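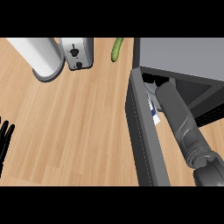

호슬리(Hosley) 빙고 첫충전 보너스 출금이 안 됩니다. 진행률이 89%에서 안 움직여요. 가입할 때 보너스 3,000포인트 받았고 조건은 30배 롤링이라고 돼있었습니다. 저는 하루종일 붙잡고 하는 사람은 아니고 아침에 저런 은색 토스터에 빵 넣어놓고 구워지는 사이에 한두 장, 퇴근하고 한두 장 이런 식이에요. 그래도 꾸준히 하니까 쭉 올라가긴 했거든요. 근데 지난주부터 아무리 해도 89%. 한 판 하고 새로고침, 그대로. 또 하고 새로고침, 그대로. 앱도 지웠다 다시 깔았고 로그아웃도 여러번 했습니다.

바뀐게 있다면 빙고방을 옮겼어요. 원래는 기본방에서만 하다가 요새 샤르보노(Charbonneau) 방이 분위기 좋대서 그쪽으로 감. 채팅도 활발하고 진행자도 재밌고. 그리고 중간중간 대기시간에 미니게임도 좀 했습니다. 슬롯 비슷한거. 혹시 이거 때문인가요?

고객센터에는 문의 넣었는데 자동답변만 왔어요. 약관 참고하라고. 약관 읽어봤는데 "기여도"라는 말이 계속 나오는데 뭔소린지 모르겠고 글씨는 깨알같고. 유효기간도 있는것 같은데 60일인지 그게 가입일부터인지 받은날부터인지... 받은 날이랑 가입일이 다릅니다. 가입은 먼저 해놓고 충전은 한참 뒤에 했어요.

정리하면
- 진행률이 멈춘 이유
- 유효기간 언제부터 세는지
- 그냥 보너스 포기하고 제 돈만 뺄 수 있는지
아시는 분 답변 부탁드려요. 급해요ㅠㅠ 6월 안에 정리하고 싶습니다.

글쓴이 Kendra Leclerc
태그: 빙고, 보너스, 롤링, 출금

약관을 다시 보세요. 다 써있습니다. 저도 비슷한거 겪었는데 그냥 계속 하니까 되던데요. 서버 문제일수도 있고. 캐시 삭제 해보셨나요? 크롬 말고 다른 브라우저로도 해보시고요. 안되면 고객센터 전화. 전화가 제일 빠름.

작성자 Tanner Leclerc

댓글
Kendra Leclerc: 캐시는 지웠어요. 전화번호가 홈페이지에 없던데 어디서 보셨어요?
Tanner Leclerc: 아 전화는 다른 사이트였네요 죄송. 루트니스(Lultness)였던듯

호슬리 몇년 했습니다. 급하게 쓰니까 오타 있어도 이해좀.

먼저 기여도. 롤링 조건은 건 돈이 전부 다 똑같이 쳐지는게 아니에요. 게임마다 몇 퍼센트씩 인정해주는지가 따로 정해져있고 그게 기여도입니다. 기본 빙고방은 전액 인정. 미니게임은 아주 조금만 인정되거나 아예 0인 것도 있어요. 그러니까 미니게임에 아무리 써도 진행률은 안올라갑니다. 돈만 나감.

그리고 샤르보노 방은 제가 알기로 보너스 제외방이에요. 방 목록에서 이름 옆에 느낌표 누르면 "보너스 진행에 반영되지 않음" 이라고 나올겁니다. 모바일 앱에선 그 표시가 잘 안보여요. 한 번 길게 눌러야 뜸. 저도 처음에 이걸 몰라서 거기서 꽤 썼습니다. 방 옮긴 시점이랑 진행률 멈춘 시점이 같으면 거의 이거라고 보시면 돼요.

확인하는 법
내 계정 > 보너스 > 진행중인 보너스 > 상세내역
여기 들어가면 게임별로 얼마 걸었고 그중 얼마가 인정됐는지 줄줄이 나옵니다. 인정금액이 0으로 찍힌 줄이 있으면 그 방에서 한 건 안쳐준겁니다. 내역 반영이 바로 안되고 좀 늦을때가 있으니까 방금 한 판이 안보여도 놀라지 마시고요. 저는 대략 30분쯤 늦게 뜬적 있음.

유효기간은 보너스 받은 날부터입니다. 가입일 아님. 단 이것도 이벤트마다 달라서 상세내역 맨 밑에 만료일이 찍혀있으니 그 날짜를 믿으세요. 만료되면 보너스랑 보너스로 딴 돈이 같이 사라집니다. 본인이 충전한 돈은 남고요.

포기하고 출금은 가능해요. 상세내역에서 "보너스 취소" 누르면 됩니다. 근데 누르기 전에 두 가지.
취소하면 못 되돌려요. 상담원한테 말해도 안해줌.
잔액이 "현금"이랑 "보너스" 두 칸으로 나눠져 있을텐데 취소하면 현금 칸만 남습니다. 보너스로 따서 쌓인 건 보너스 칸에 들어가 있으니까 그게 큰지 작은지 보고 결정하세요. 누르기전에 화면캡쳐 해두시고.

취소 안하고 마저 채우실거면 기본방 가서 하세요. 다만 남은거 채운다고 추가로 충전하지는 마시길. 남은 롤링 금액이랑 보너스 칸 금액 비교해보고 남은 롤링이 더 크면 저같으면 그냥 취소합니다. 보너스 아깝다고 내 돈 더 넣다가 더 잃는 경우 많이 봤어요. 계정 설정에 충전한도 거는 메뉴도 있으니까 같이 걸어두세요. 저는 걸어놓고 합니다.

고객센터는 일반문의 말고 문의유형에서 "보너스 정산" 고르고 상세내역 캡쳐를 첨부해야 사람이 봅니다. 유형을 "기타"로 넣으면 계속 자동답변만 와요. 

작성자 Vasco Abreu
글쓴이가 채택한 답변

댓글
Kendra Leclerc: 와 상세내역 들어가보니까 진짜 샤르보노 방 줄이 다 0이에요... 미니게임도 0. 지난주꺼 전부 다
Vasco Abreu: 그럼 그거네요. 만료일은요?
Kendra Leclerc: 아직 좀 남았어요. 근데 보너스 칸에 얼마 없어서 그냥 취소할까 생각중
Mackenzie Leclerc: 앱에서 길게 누르는거 처음 알았네요. 감사합니다
Kendra Leclerc: 취소했고 현금 칸만 남은거 확인. 출금신청 넣었습니다 감사해요!!

윗분 답변이 거의 맞는데 하나만 추가. 출금할때 본인인증 안돼있으면 거기서 또 막힙니다. 신분증이랑 주소 확인되는 서류 미리 올려두세요. 주소가 가입할때 쓴거랑 글자 하나라도 다르면 반려됨. 저는 트릴소프(Triltthorpe)로 이사하고 주소를 안바꿔놔서 두번 반려당했어요. 주소 먼저 바꾸고 → 서류 올리고 → 출금신청. 순서 바뀌면 처음부터 다시입니다.

그리고 출금은 충전한 수단으로만 돌려줘요. 카드로 넣었으면 카드로. 그 카드 해지하셨으면 은행 계좌증명 따로 내야하고 며칠 더 걸려요.

샤르보노 방 얘기는 저는 잘 모르겠네요. 거긴 안가봐서.

작성자 Ryota Ishida

댓글
Kendra Leclerc: 인증은 가입할때 해놨어요! 주소는 확인해볼게요
Kendra Leclerc: 주소에 동호수가 빠져있었네요;; 방금 고쳤습니다
Ryota Ishida: 고쳤으면 서류도 새로 올리셔야 해요. 예전꺼는 자동으로 다시 안봐줌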